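Cilance takes its app store to the networks

The Lotis handset has sold steadily in its home market for three years without anyone outside it paying much attention. Its maker, Cilance, now wants the software side of the business to travel as well, and it has chosen the mobile networks as the way in.

From the new year, three services that have been tied to Lotis phones will be offered through network operators elsewhere: cloud backup, a payments wallet and a video library. Customers will be billed through their existing phone contract. No separate account with Cilance is needed, although one is created in the background the first time a service is opened.

The arrangement is handled by Fourie, a billing intermediary that already connects smaller content companies to operators. Its system passes a token from the operator to Cilance, confirming that a line is active and may be charged. The customer's number is not passed on. Gayan Sarkar, who runs integration at Fourie, says the token expires after 300 seconds and has to be requested again for each purchase above the free tier.

"The operators were clear that they would not hand over numbers," Sarkar says. "That decided most of the design."

Backup is the simplest of the three. Each line gets 100 gigabytes, held in data centres leased in the region where the contract was taken out. Photographs are stored at full size. Messages are stored only if the owner switches that on, and the setting is off when the phone leaves the box. Restoring to a handset from another maker works for contacts, calendar entries and photographs. App data stays behind.

The wallet has had a harder route. In its home market it is used for bus fares, parking and small shop purchases, and it draws on a balance that Cilance holds itself. Outside that market the company has no licence to hold customer money, so the wallet will act as a front end for cards issued by others. Anselmo Restrepo, head of payments, describes the first release as "a card reader with our name on it" and expects the stored balance to follow once licensing is settled. He gives no date.

Security on the wallet depends on a separate chip made by Omach, fitted to every Lotis phone sold in the past two years. Older models can install the wallet but cannot pay with it — they will show past transactions and nothing else. Cilance has not said how many phones in use fall into that group.

The video library opens with 137 titles, most of them drama series dubbed into four languages. Films are rented singly for 48 hours. Series are covered by the monthly fee and can be downloaded, with a limit of 4 devices on one line.
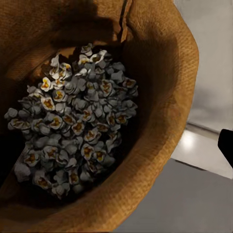
Data use is the point on which the operators pushed hardest. Zineb El-Sayed, who negotiated the contracts for Cilance, says two of them asked for a cap on picture quality over mobile connections, and both got it. On those networks, video plays at standard definition unless the phone is on wi-fi. The cap is applied by the app itself, which reads the network code from the SIM, and it lifts when the phone is roaming on a network that has not asked for one.

Analysts are divided on whether the services will sell phones. Detlef Wunderlich, an independent consultant, thinks the backup offer is generous enough to keep existing owners but doubts that the video library will draw new ones. He would like to see the wallet working on older handsets before he recommends it to the operators he advises.

Developers get access later. A software kit for the wallet is in closed testing, and the one for backup is due in the spring.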